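Visit Report: Desktop Refurbishing Bench, Brenby Works
Iolanda Queiroz 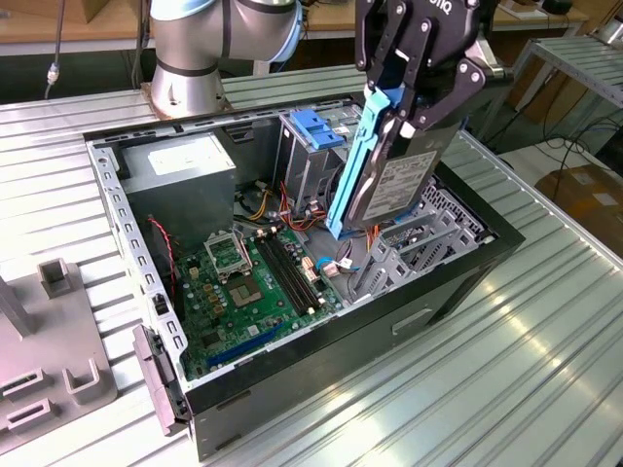

Vol. 41, No. 2 — page 149

The Brenby works takes in retired office desktops, strips them to a known state and rebuilds them for resale under the Rivex label. I attended the July open day and spent most of it at the storage benches, where drives go back into cases.

Towers are worked lying on their sides with the side panel off. The benches have ribbed aluminum tops, which the staff prefer to rubber matting for cleaning. Small screws do collect in the grooves, and each bench has a brush on a hook.

The model on the bench was a black tower with a gray front bezel, a layout familiar from office fleets. The power supply sits in one corner of the case, the green motherboard covers the floor, and a metal drive cage with a bright blue release latch holds the storage. The 3.5-inch drive carries a light-blue plastic caddy rail along its side and goes into the cage without tools. Brenby keeps spare rails in bins sorted by chassis, and a missing rail is the most common reason for a case to be set aside.

At this stage the CPU socket is empty and its retention frame is open. I asked about the order of work, which differs from the one I know. At Brenby the drive goes in first and the processor later, at a separate bench with its own lighting. My own preference would be to close the frame, or fit a cover, before anything is moved over the board. The bench lead replied that sockets are inspected under magnification before the processor is fitted, and that the reject rate has not justified another step.

Cabling gets more attention than I expected. The yellow, orange and red power wires loop through the middle of the case toward the drive area, and it is easy to trap one behind a drive. The work sheet calls for the bundle to be checked after the drive is seated and again before the panel goes on.

Drives are wiped and tested in the adjoining room, called Samuel on the floor plan. Results go into Jusau, the in-house stock system, against the number of the chassis. The work order open during my visit was 3909, a batch of 41 towers for a school district.

Packing was closed for the afternoon — a conveyor belt was being replaced — and I did not see finished units leave. Visitors should bring closed shoes. Parking is at the north gate, and the sign for it is easy to miss coming from the highway.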